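Viltbridge 家庭用上腕式血圧計 Vitik 取扱説明書
最終更新日:3月1日

第3章 設置と最初の測定

この章では、箱から出したVitikを食卓に置き、最初の数字を表示させるところまでを扱います。先に電源ボタンを押してしまった方は、いったん切って3-1に戻ってください。責めているわけではありません。電源ボタンは本体でいちばん大きく、いちばん押しやすい場所にあります。設計した側にも責任の一端はあります。

なお、Vitikは血圧を測る機械です。下げる機械ではありません。測る回数を増やしても値段に見合って下がったりはしませんので、その点の苦情は受け付けておりません。

3-1 設置場所を決める

1. 背もたれのある椅子と、座ったときに肘を楽に置ける高さのテーブルを用意します。ソファとローテーブルの組み合わせは、くつろげるわりに測定には向きません。前かがみになるとお腹が圧迫され、数字が高めに出ることがあります。

2. 本体を、表示部が自分のほうを向くようにテーブルに置きます。体重計の上、布団の上、電子レンジの天板の上には置かないでください。最後のひとつは、お問い合わせの実績にもとづく記載です。

3. 利き手と反対側の腕で測るつもりで、カフのチューブが無理なく届く位置に本体をずらします。左右どちらで測ってもかまいませんが、毎回同じ腕にします。医師から腕を指定されている場合は、その指示が本書より優先されます。

4. 朝の薬や眼鏡など、測定の前後に使うものの置き場所もここで決めておきます。朝の測定は薬を飲む前に行うのが基本なので、測定が済むまで薬には手をつけないという順番を、場所ごと覚えてしまうのが楽です。
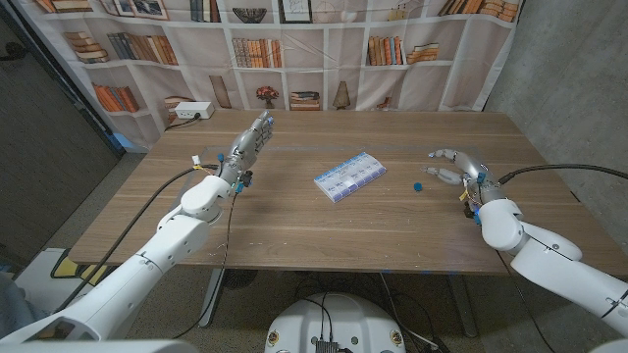

3-2 電池を入れる

1. 本体の裏返し方に決まりはありませんが、カフのチューブがつながっているときは先に抜いてください。

2. 電池ぶたのつめを軽く押し、手前に引いて外します。固いときは、もう一度つめの位置を確かめてください。ドライバーを持ち出す必要はなく、持ち出した方のふたはだいたい割れています。

3. 単3形アルカリ乾電池を4本、内側の絵のとおりの向きに入れます。絵は小さめです。

4. ふたを戻し、かちりと音がするまで押します。

注意:新しい電池と古い電池、種類の違う電池を混ぜないでください。引き出しの奥から出てきた「たぶんまだ使える」電池は、古い電池として扱います。

注意:長期間使わないときは電池を抜いてください。11月に健康を決意し、年が明けるころに忘れる方のための注意です。

メモ:付属の電池は動作確認用です。寿命は短めですが、故障ではありません。

3-3 ACアダプターを使う場合

電池の代わりに、別売の専用ACアダプターも使えます。毎日測る方、電池の残量表示を見るたびに小さく動揺する方に向いています。

1. アダプターのプラグを、本体右側面の差し込み口に奥まで差します。

2. アダプター本体をコンセントに差します。順番を逆にしても壊れはしませんが、本書はこの順番で書いてあります。

3. 表示部の左上に電源マークが出たことを確認します。出ない場合は、差し込みが浅いか、コンセント側のスイッチが切れているかのどちらかを疑ってください。

4. 使わないときはコンセントから抜きます。濡れた手で抜き差ししないでください。
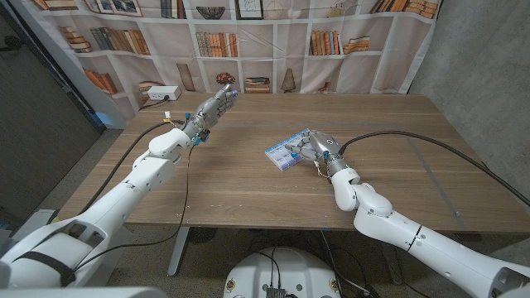 アダプターを使っていても電池は入れたままでかまいません。停電のときに日時の設定が消えるのを防げます。日時が消えると、その後の記録はすべて工場出荷時の日付で保存され、診察室で印刷した一覧を見せたとき、まだVitikを買っていないはずの時期の血圧が並ぶことになります。医師は何も言わないかもしれませんが、しばらくその紙を見つめると思います。

警告:専用品以外のアダプターは使わないでください。形が合うことと、つないでよいことは別の問題です。発熱、発火、故障の原因になります。

警告:コードやチューブを首に巻かないでください。お子さまやペットの手の届かないところに保管してください。猫がチューブを好むことは承知していますが、対策品は発売しておりません。

3-4 コードとチューブのまとめ方

測定中に腕が引っぱられると、数字が乱れたり、エラーになったりします。チューブは腕から本体までをゆるい弧にして、肘の下をくぐらせないようにします。結束バンドで束ねるのは見た目はよいのですが、チューブには使わないでください。折れ目から空気が漏れ、「カフの圧が上がらない」という、原因の見つけにくい不調に育ちます。電源コードのほうは、面ファスナーの帯などでゆるくまとめてもかまいません。

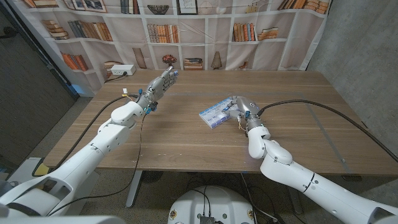

電源コードは、腕を置く側とは反対に逃がすのが原則です。チューブとコードが交差していると、片方を動かしたつもりでもう片方が動き、本体が回転しながら遠ざかっていきます。延長が必要なときは電源タップを使い、タップの位置を先に決めてからコードを引いてください。写真の白い電源タップのように天板の奥の縁寄りにあれば、手前に腕を置く場所がとれます。コードも、写真の黒いケーブルと同じくテーブルの奥側を通します。細いコードがテーブルの縁から床のほうへ下がる場合は、椅子の脚や膝に引っかからない側に寄せておきます。湯のみや花びんは、タップから離れたところへ移してください。測定前のお茶は、どのみち後回しです。

3-5 日付、時刻、使用者の設定

1. 電源を切った状態で、設定ボタンを長押しします。年の数字が点滅したら指を離します。離すのが遅いと年がどんどん進みますが、一周すれば戻ってきます。

2. 上下ボタンで数字を合わせ、設定ボタンで次へ進みます。年、月、日、時、分の順です。

3. 最後に使用者AまたはBを選びます。記録できるのはAが200回分、Bが200回分で、それを超えると古いものから順に消えます。

4. 電源ボタンを押して設定を終えます。設定の途中で放置すると自動的に電源が切れ、それまでの入力は保存されません。玄関のチャイムが鳴ったら、分の設定まで済ませてから出るか、あきらめてください。

メモ:AとBに優劣はありません。ご夫婦でどちらがAになるかについては、ご家庭内でお決めください。

メモ:家族以外の方が面白がって測るときは、ゲスト測定(電源ボタンを長押し)をお使いください。数字は表示されますが保存されません。法事の席で親戚一同に一巡した後の平均値ほど、診察の役に立たないものもありません。

3-6 カフを巻く

付属のThieleカフは標準サイズです。腕の太さに合わないカフでは正しく測れないため、先に次の確認をしてください。

1. カフを腕に通し、端にある矢印が「適合」と書かれた帯の中に収まるかを見ます。収まらない場合は、別売の小さいサイズまたは大きいサイズをお使いください。気合いで引っぱって帯に収めることは、適合とはいいません。

2. 上着や厚手のセーターは脱ぎます。薄い肌着の上からなら測れますが、できれば素肌に巻きます。袖をまくり上げて腕が締めつけられるようなら、脱いだほうが確実です。

3. カフの下端が、肘の内側のくぼみから指1、2本分だけ上にくるように合わせます。

4. チューブが腕の内側を通り、中指の方向に伸びるように向きを整えます。

5. 面ファスナーを留めます。カフと腕の間に指が1、2本入る程度が目安です。きつく巻けば本気の数字が出るということはありません。

6. 手のひらを上に向けてテーブルに置き、カフの中央が心臓の高さにくるよう調整します。低いときは、たたんだタオルを腕の下に敷きます。高いときは、椅子に座布団を足します。

警告:点滴をしている腕、透析用のシャントがある腕、傷や強い痛みのある腕には巻かないでください。乳房の手術を受けた方、リンパ浮腫のある方は、使用前に必ず医師に相談してください。

警告:妊娠中の方、不整脈や重い血行障害のある方は、自分の判断で使い始めず、医師の指示を受けてください。
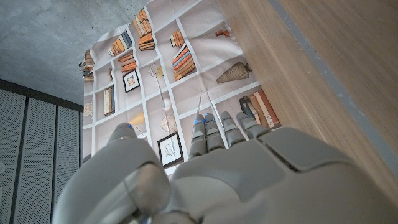 巻き終えてから、チューブのプラグを本体左側面に差し込みます。先に差してから巻いても測れますが、巻いている間に本体がテーブルから落ちる確率は、そちらのほうが明らかに高くなります。Vitikの外装はそれなりに丈夫に作ってあるものの、落下後は異常がないように見えても、3-9の確認を行ってください。

3-7 最初の測定

朝に測る場合は、起きてから1時間以内に、トイレを済ませ、朝食と薬の前に行います。夜は寝る直前が目安です。測定前の喫煙、飲酒、カフェイン、運動は避けてください。入浴の直後も避けます。残った時間帯がどれほど狭いかは、やってみるとわかります。

1. 椅子に深く座り、背中を背もたれにつけ、両足の裏を床につけます。脚は組みません。

2. そのまま1、2分、静かに待ちます。スマートフォンは置いてください。ニュースを見ながらの安静は、安静に数えません。

3. 使用者AまたはBが正しく選ばれていることを確認します。

4. 開始ボタンを押します。カフがふくらみ始めます。最初は思ったよりきつく感じる方が多いですが、途中で自動的にゆるみます。

5. 測定中は動かず、話さず、力を抜いて待ちます。質問されても返事をしないでください。ご家族には事前に説明しておくと、返事のない理由を誤解されずに済みます。

6. 音が鳴り、数字が表示されたら終わりです。上が最高血圧、中が最低血圧、下が脈拍です。

7. 2回目を測るときは、カフを巻いたまま60秒以上待ってから開始ボタンを押します。

痛みやしびれが強いとき、カフがふくらみ続けるときは、ただちに電源ボタンを押して止め、カフを外してください。電源ボタンが大きいのは、このためです。

3-8 出てきた数字の扱い

最初の数字は、たいてい持ち主の期待を少し裏切ります。1回目と2回目も違います。血圧はもともと一日中動いているので、二つの数字が一致しないことを故障の証拠にはできません。

気に入る数字が出るまで測り直し、いちばん低いものだけを手帳に書く方がいます。手帳は喜びますが、診察の参考にはなりません。測った分はそのまま残し、判断は医師に任せてください。どの値を記録するか指示を受けている場合は、そのとおりにします。

表示された値だけを見て、薬を増やしたり、減らしたり、やめたりしないでください。いつもと大きく違う値が出たときは、少し休んで測り直し、それでも続くようなら医療機関に相談します。胸の痛み、息苦しさ、激しい頭痛、手足の麻痺、ろれつが回らないといった症状があるときは、測り直しに時間を使わず、すぐに救急に連絡してください。このときばかりは本書を読む必要もありません。

Urholmアプリへの送信

記録はスマートフォンのアプリ「Urholm」に送ることができます。手書きの記録帳も巻末に付いていますので、アプリを使わなくても不利な扱いは受けません。

1. アプリを開き、「機器を追加」を押します。

2. 本体の通信ボタンを、通信マークが点滅するまで押し続けます。

3. アプリに表示された番号と、本体に表示された番号が同じなら「接続」を押します。違う番号が出たときは、お隣のVitikかもしれません。接続せずにやり直してください。

4. 2回目からは、測定が終わるたびに自動で送信されます。本体とスマートフォンは同じ部屋に置いてください。

メモ:アプリの初期設定では、毎朝の測定時刻に通知が鳴ります。通知の文面は変更できません。少々押しつけがましいとのご意見は、開発部門に伝えてあります。

3-9 うまくいかないとき

表示が出ない
電池の向きと残量を確認します。アダプターを使っている場合は、一度抜いて差し直します。

E1が出る
カフの圧が上がっていません。チューブのプラグを奥まで差し、カフを巻き直してください。

E2が出る
測定中に体が動いたか、話をした可能性があります。「動いていない」とおっしゃる方も、少し休んでから測り直してください。

E63が出る
アプリとの通信に失敗しています。測定値は本体に残っているので、あわてて測り直す必要はありません。スマートフォンを近づけ、通信ボタンを押します。続けて出るときは、アプリの登録をいったん削除し、接続の手順1からやり直します。番号がE3からいきなりE63に飛ぶ理由は、サポート窓口でもお答えできません。

数字が病院で測った値と違う
病院では高く出る方も、家で高く出る方もいます。次の診察に記録とVitikを持参し、測り方ごと見てもらってください。

落とした
外装に割れがないか、チューブに裂け目がないかを確認し、カフを巻いて一度測定します。エラーが出る、異音がする、ふくらみ方がおかしい場合は使用をやめ、Viltbridgeのサポート窓口に点検を依頼してください。分解はしないでください。中に、お客様ご自身で直せる部品は入っていません。

カフの洗い方と本体の手入れは第4章に記載しています。洗濯機を回そうとしている方は、先に第4章をお読みください。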